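4.2 Late deciders and the party label

The second wave of interviews was made in November, in the two weeks after the special election in the Marsden district. We reached 500 voters who had also answered in the first wave. Of these, 100 had told us in the first wave that they did not know for whom they would vote. In this section we look only at this smaller group, which we call the late deciders.

Most earlier work treats late deciders as people with little interest in politics. Our interviews give a more mixed picture. Many of them followed the campaign every day and could name the main points of both candidates. Their difficulty was of another kind: they felt close to one party, but they did not trust the person whom this party had put forward. Kofler and Entwistle describe a similar conflict in their study of local races, and they call it "split comfort" -- the voter is at home with the label and not at home with the name.

Figure 3. Hand-held gripper and headset.
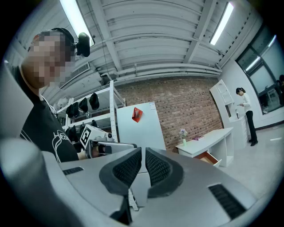

Did the late deciders return to their usual party in the end? A majority did, but 28 of them voted for the other side or wrote in a name, and this number is large enough to matter in a race that was decided by nearly 700 votes in the whole district.

When we asked these 28 voters for the moment of their decision, the answers were not the same. Several mentioned the last televised debate. Others spoke of a talk with a family member, often on the evening before the vote. Only a few mentioned the support of national leaders, although the newspapers wrote very much about it. We must be careful here, as people do not always remember well why they made a choice, and the interview itself can push them to find a reason.

We also compared the two counties of the district. In Clivent, where the local party office stayed neutral between its own candidates until the primary, the return to the party was stronger. In Jernudska it was weaker, and the voters there used harder words about the candidate. The groups are small -- we do not test this difference formally, and we come back to it in Section 5 together with the turnout data.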